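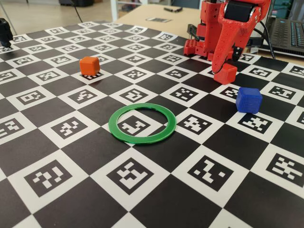 드라레티(Draretti) 호텔 2박 후기, 그리고 수르쿠라(Surkura) 멤버십은 쓸 만한가

예약 사이트 평점이 높은 숙소는 일단 의심부터 하는 편입니다. 드라레티도 그랬어요. 후기 2,203개가 거의 다 칭찬인데, 읽어 보면 "위치 좋아요" "친절해요"가 대부분이라 정작 알고 싶은 건 하나도 없더군요. 그래서 제가 궁금했던 것 위주로 적습니다.

2월 비수기에 스탠더드 더블로 묵었고 1박 요금은 171유로였습니다. 홈페이지에는 "도심 속 고요한 휴식처"라고 되어 있는데, 제 방은 펠비(Fellby) 거리 쪽이라 새벽 다섯 시 반부터 배송 트럭 소리가 들렸습니다. 창문이 이중창이긴 해도 저음은 그대로 들어옵니다. 안뜰 쪽 방은 조용하다는데 추가 요금을 받습니다. 조용함이 옵션이면 홈페이지 문구는 좀 고쳐야 하지 않을까요.

침대는 괜찮았습니다. 매트리스가 단단한 편이고 베개는 두 종류. 욕실은 수압이 좋은데 배수가 느려서 샤워를 오래 하면 발목까지 물이 찹니다. 프런트의 크리스티나 갈(Krisztina Gál) 씨에게 말했더니 그날 오후에 바로 사람을 보내 줬고, 둘째 날은 조금 나아졌습니다. 응대는 후기에 나온 대로였다고 인정합니다.

수르쿠라는 이 호텔이 가입된 멤버십인데, 체크인할 때 권유를 꽤 끈질기게 합니다. 혜택은 조식 할인, 레이트 체크아웃, 스파 할인. 그런데 레이트 체크아웃은 "객실 사정에 따라"라는 단서가 붙어 있고 저는 거절당했습니다. 12시 퇴실이 그냥 12시 퇴실이었어요. 포인트는 300점부터 쓸 수 있는데 2박으로는 어림도 없습니다.

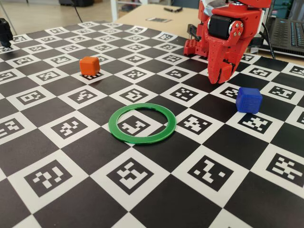
조식은 돈 내고 먹을 만한가요?
할인 없이는 권하지 않습니다. 빵과 커피는 좋지만 따뜻한 메뉴가 달걀과 소시지뿐이고, 길 건너 카페 랭(Laing)에서 반값에 비슷하게 먹을 수 있습니다.

스파는 기대를 안 하고 갔는데 의외로 사우나가 멀쩡했습니다. 다만 수영장은 사진보다 훨씬 작습니다. 세 번 팔을 저으면 반대편입니다. 저녁 일곱 시 이후에는 자리도 없고 수건도 떨어져서 프런트까지 내려가 받아 왔습니다.

같이 간 유언 자딘(Euan Jardine)은 저보다 후하게 봤습니다. 역에서 걸어올 수 있고 와이파이가 한 번도 안 끊겼으니 출장용으로는 충분하다고요. 그 부분은 저도 동의합니다. 쉬러 가는 여행이라면 같은 값에 다른 데를 더 찾아볼 것 같아요. 그래도 가신다면 예약 메모에 "안뜰 쪽, 높은 층"이라고 꼭 쓰시고, 멤버십 가입은 약관을 읽은 다음에 하세요.

별점은 다섯 개 중 세 개.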